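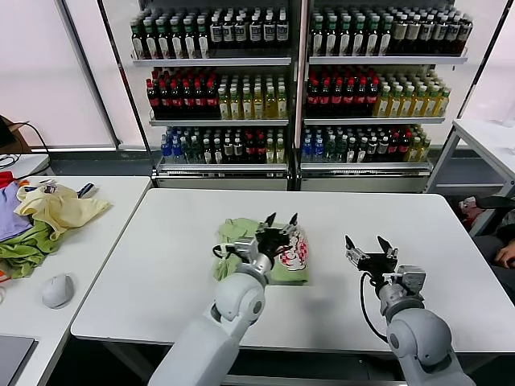
The two-armed robot with a green garment, photographed at the Hoani open day.

Members who signed up for the fall visit spent the afternoon of 20 October 2024 at Hoani, the automation workshop in Skustport. The group was capped at 60 and every place was taken. Those who missed out can put their names down for the next visit, planned for March.

Kasun Patwary, who runs the clothing project, gave a short talk before the demonstration. The job is folding shirts. He said cloth is harder for a robot than boxes or bottles because it takes a new shape every time it is touched. The team has worked on it for 19 months and uses everyday clothes in mixed colors, so the software doesn't get used to one kind of shirt.

Visitors stood on the window side of the room in small groups and were asked to stay back from the tables while the arms were powered. Questions were taken between runs - there were plenty of them, mostly about speed. A person at home is still a good deal faster, Patwary said, and the team is not working on speed this year. 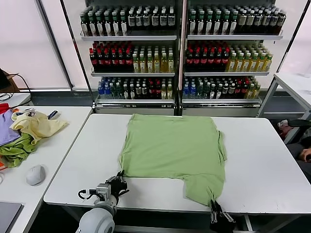
VISITS AND DEMONSTRATIONS

Sleeves got the most discussion. With the shirt spread out on the table, one gripper can take hold of a sleeve by its tip while the other hand stays up over the opposite side. Where the first grip goes matters a lot, according to Patwary, and a small wrinkle or a turned-over bit of cloth can change the choice.

Chaminda Navaratnam then went over how the runs are scored. Each one is marked as folded, partly folded or stopped, and a stopped run is kept in the record with a note on the reason. The team had 138 scored runs on file at the time of our visit. Navaratnam also answered a question about towels. They are easier, and the team used them at the beginning.

The next trip is to the Kanen packing line at Skaverar. Places are again limited to 60, and closed shoes are required on the floor. Please sign up at the front desk or by replying to this newsletter.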